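Subject: Re: [coltbridge-books] Review copies, word limits and the Thoroddsen translation

On the review copy question raised before the break, and the points that followed from it. Quoted text trimmed to the parts I am answering.

> The spring packet from Zonmont arrived with two novels, a
> memoir and the Thoroddsen translation. The slip inside asks
> for reviews of "up to 900 words" but our own page says 750.
> Which applies? Also, the memoir is an uncorrected proof and
> the page numbers stop at 211, then start again at 180. Do I
> quote from it or wait for the finished copy?
>
> Second thing. I have read the Thoroddsen and I don't think I
> can review it fairly without the earlier English version to
> hand. The library has it at the other branch only. Could the
> deadline move to the end of the month?

Word limit first. 900 is correct. The 750 figure was set when the reviews went out on a folded sheet and the back panel would not take more. The page will be changed. The limit covers the body of the review and excludes the heading block (title, author, translator, publisher, number of pages, price). Quotations count towards it. If a review comes in at 600 and has said what it needs to say, leave it at 600.

Proofs. The rule is the same as last year: do not quote from an uncorrected proof without checking the line against the finished book. In practice Desteo, who distribute for Zonmont, will send a PDF of the final pages if asked, usually within the week. Put the page reference in your query or they will send the whole file, and their mail system rejects anything large. In the case of the memoir, the repeated run of pages is a binding fault. My copy has it too. Pages 180 to 211 are printed twice and nothing is missing, so the text can be read straight through if you skip the second run. Please don't mention the fault in the review. It concerns the proof and won't be in what people buy.

The deadline for the Thoroddsen can move. I have put it down for the December list instead of November, which gives you longer than you asked for. The November slot goes to the shorter of the two novels, already in hand and edited.

On the earlier translation, I would get hold of it if you can, but I wouldn't build the review around the comparison. Most readers of the list will have neither version. One paragraph is enough, with a single passage set side by side, and chapter 11 would be my choice. The older version cuts the letter in that chapter down to its last few lines and runs the rest into the narration. The new one prints the letter complete, with the odd punctuation kept. You can see from that alone what each translator thought the job was.

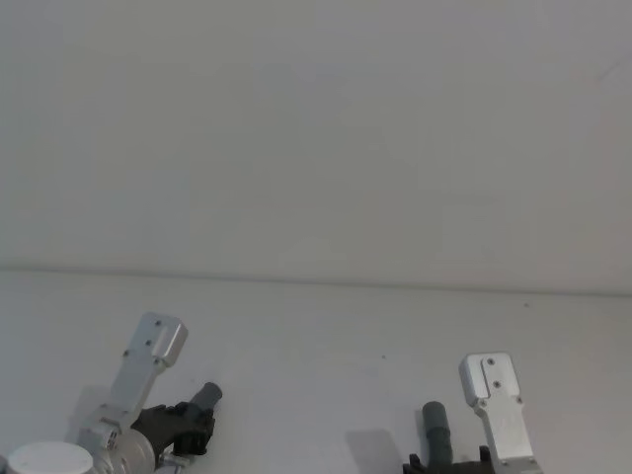 Should a review name the translator in the text as well as in the heading?

Once in the text is enough, at the point where the translation itself is first discussed.

The same goes for illustrators and for whoever wrote the introduction, if the introduction is worth mentioning. The introduction to this one runs to 16 pages and gives away the death of the brother on the second of them. A warning to read it afterwards would be useful.

> Lastly, is anyone keeping the back reviews in order? I was
> looking for what we said about the first volume and could
> only find half of it.

The archive was moved in the summer and the import split any message longer than the old server allowed. The second half exists as a separate item with no subject line, filed under the date of the move. I have rejoined 40 or so by hand, working backwards from the most recent. The review of volume one is now complete and should come up in a search for the title. Two cautions. The search treats accented letters as different letters, so try both spellings. It also ignores anything in quoted text, so a review that was only ever forwarded will not be found that way and you will have to go through the month index.

The archive now holds 3,468 messages. Most are not reviews. If someone wants to go through and tag the ones that are, I can give write access, but please ask me first. Two people editing the same month will overwrite each other and there is no undo.

Other business, briefly.

Ratings. We do not use stars and there is no plan to. Three reviews this autumn came with a mark out of ten at the bottom and I took the marks off.

Plot summary. Still too long in most of what comes in. A third of the review is the most it should take, and for a second or third volume a good deal less.

Returns. Finished copies are yours to keep. Proofs must not be sold or given to a charity shop; Zonmont are firm on this and have written to us about it once already. Recycle them, or pass them to another member of the list.

Format. Plain text in the body of the message, please. Attachments are stripped on arrival and I don't get to see them.

The Coltbridge list, reviews desk

--
To leave the list, send a blank message with the word unsubscribe as the subject.
Replies to this message go to everyone.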